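Summer lunches, and the great fridge clear-out

Jul 1, 2025

Quick one this time as I'm writing it between two other things and the printer is making that noise again.

The lunch club. Going well! Better than February, when it was soup and more soup and the radiators were off in the back room. We're now up to 90 portions on a good week, which is more than the Trelow hall kitchen was ever meant to do, and you can tell by the queue for the sink. Thank you to everyone who has been staying behind to dry up. Tea towels – please take one home, wash it, bring it back. We had a full drawer at Easter and now we have a sad little pile and one with a map of Finville on it.

New menu from next week. Cold things mostly. Potato salad with the skins left on, bean salad, a big green salad if the allotment people come through, boiled eggs, ham on a separate plate with its own tongs. Bread as before. Pudding will be fruit and something, the something depending on who has baked. Mbali Engelbrecht has done us a lemon traybake twice now and I have been asked by more people than I can name to get the recipe in here. She has said yes, so it goes at the bottom.

Nithin Namboodiri has taken over the shopping list from me, hooray. He'd like requests by text and not shouted across the car park. If you are short of something on your cooking day check the tall cupboard first, as we found three bags of rice behind the squash and one of them was open. Anything open goes in a tub with a lid. Anything in a tub gets a lable. Name of the thing, date, done.
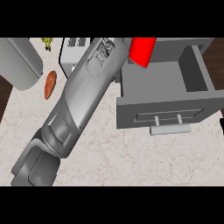

The fridge, then. It got cleared out last week and I'm not going to go on about it, but there was a yoghurt in there from before the Zovcombe trip. New rule, bottom shelf is raw stuff only, and it stays wrapped. Middle shelf is for that week's lunch. Top shelf is milk, butter and whatever is left over for people to take home. If it's yours and not the club's put your name on it, otherwise it will be eaten, probably by me.

Leftovers. A few of you asked about taking food home in the hot weather. Rice goes in the fridge as soon as it has cooled down, no sitting out on the side all afternoon, and eat it the next day. Same with the egg salad, in fact be stricter with the egg salad. If it's been out through the whole of lunch and the washing up as well, bin it. I know, I hate it too. Bring an ice pack if you have a long walk or you're on the Zovcombe bus.

Allergies – the sheet is on the inside of the kitchen door now, not the noticeboard, where it was under the yoga poster. Please look at it before you cook, not after. Two changes this month so even if you think you know it, look again. Nuts are still out altogether. Sesame counts too, so watch the houmous and the seeded rolls.

Money. Lunch stays at £3. We did talk about putting it up, but the raffle did well and there's £300 in the tin for the kitchen, so that's going on a second-hand hot cupboard and new chopping boards in the proper colours. If anyone knows of a hot cupboard going cheap, ring me. It has to fit through the side door, and the side door is narrow, ask anyone who was there for the piano.

Cooks needed for the last two weeks of the month when the schools break up. You don't need to be fancy. If you can make a meal for six you can make one for twenty with a bigger pan and somebody peeling. There's always another pair of hands in, and you'd never be left on your own with it. Drivers too, for the Grecu Close round, it's a short one and they will try to give you biscuits.

Right, the traybake, as dictated by Mbali over the phone so any mistakes are mine.

225g soft butter, 225g caster sugar, 4 eggs, 275g self-raising flour, 2 level teaspoons baking powder, 4 tablespoons milk, zest of 2 lemons. Everything in one bowl, beat until smooth, into a lined tin, the normal roasting tin size. 180, or 160 if yours is a fan oven. 35 mins but start looking before that, hall oven runs hot at the back. While its still warm mix the juice of both lemons with 175g granulated sugar and spoon it all over. Leave in the tin until cold. She says don't be tempted to use icing sugar, you want the crunch.

Next issue when I get to it. Bits for it to me please, by text or through the door. And whoever has the big colander, can we have it back.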